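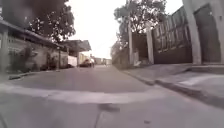

Serkari Folding Shopping Trolley, two-wheel, with rain cover

I've been selling shopping trolleys for long enough to have opinions about them, so settle in. The Serkari is the one I use myself, and it's the one I hand over when somebody comes in saying their last one fell to bits on the way back from the greengrocer's. We've stocked it since the old model was dropped, and I've sold 300 of this version so far, which for a little shop like ours is a lot of trolleys!

What you get is a steel frame, two big wheels, a bag that comes off with four press studs and a strap, and a rain cover that lives in its own pocket at the back. The bag holds a proper week's shop for one person, or a few days for two if you don't go mad on potatoes. I can get a big bottle of washing liquid, two loaves, milk, a cabbage and all the tins in mine and still do the flap up. (Loaves on top. I know you know, but I've had the phone calls.)

The wheels are the thing. Most cheap trolleys have hard little plastic wheels, and you hear them coming three streets off. They catch on every join in the pavement and when you hit a kerb your wrist gets the lot. These are wider, with a rubber tread, and they roll quietly. I walk home over a mix of old paving, a bit of cobbled lane and a speed bump I've got a personal grudge against, and the Serkari goes over the whole lot without tipping. I wouldn't take it across a ploughed field, but then I wouldn't take myself across one either.

The handle is the bit they changed for this version. The old one was a straight bar with a foam sleeve, and the foam went horrible after a winter. Now it's a curved grip with a firmer covering and you can set it at three heights. I'm five foot nothing and use the lowest. My friend Hafþór Hafþórsson is very much not five foot nothing and has his on the top setting, and he says he's stopped walking like a question mark. One small moan: the catch for changing the height is stiff when it's new. Push it in with your thumb and wiggle. It eases off after a week or two.

Folding it

You lift the little red lever with your foot and the base comes up flat against the back. Folded, it stands up on its own, so it'll go behind a door or in the gap next to the fridge. The wheels pop off too if you want it flatter for a car boot, though I've only done that once and I had to hunt for one of the caps afterwards. Keep the caps somewhere sensible.

Washing the bag

Take it off the frame, turn it inside out and do it in the bath with warm water and a bit of washing-up liquid. Hang it up by the top loops. Please don't put it in the washing machine, whatever your sister-in-law says. The board in the bottom slides out, and it needs to come out first or it'll warp. If yours has warped already I keep spares behind the counter.

Colours and stock

We have navy, bottle green and a mustard one that I thought I'd be stuck with for ever and which has sold better than the other two. The spotty pattern has gone and Holst, who supply us, tell me it isn't coming back. I'm sorry, I liked it as well.

The details

Stock number: 3173
Weight, empty: under two kilos
Frame: painted steel
Bag: woven polyester, removable
Handle: three heights
Folds flat: yes
Spare wheels, caps and base boards: yes, ask me
Delivery: 7 days
Returns: 14 days, unused, with the label still on

I'm asked all the time whether it'll go up stairs. It will, if you go backwards and take it one step at a time, but if you've got several flights every day you'd be happier with the Kekorden, which has the three-wheel clusters on each side. It's heavier and costs more and doesn't fold as neatly. Frida Hviid had a Serkari for her old ground-floor place and swapped to the Kekorden when she moved up in the world, quite literally, to a top-floor flat. She misses the quiet wheels and doesn't miss the lugging.

The other one people ask for is the insulated bag. Eltska make one that fits this frame, and it keeps frozen peas frozen for my walk home in summer, ice lollies less so. It's a bit narrower inside because of the lining. I'd buy the normal bag first and see how you get on.

What customers have told me

"Had mine since June and it's been to the market and back most mornings. The flap could be longer." Asger Damgaard

"Lovely colour, good wheels. The instructions are tiny so I ignored them and managed fine." Zuleica Siqueira

"I use it for library books and compost. Separately." Villads Vigfúsdóttir

If you're not sure, come in and push one up and down the shop. I keep a navy one by the till with a sack of cat litter in it so you can feel what it's like loaded. Ring first if you want the mustard, as I don't always have it out.

Page last updated 20 July 2021

We use cookies to remember what's in your basket. By carrying on you're agreeing to this. Accept | Change settings

You might also like

Kekorden stair-climbing trolley
Eltska insulated bag for two-wheel frames
Serkari spare wheels (pair)
Base board for Serkari bag
String bags, cotton, assorted
Clip-on umbrella holder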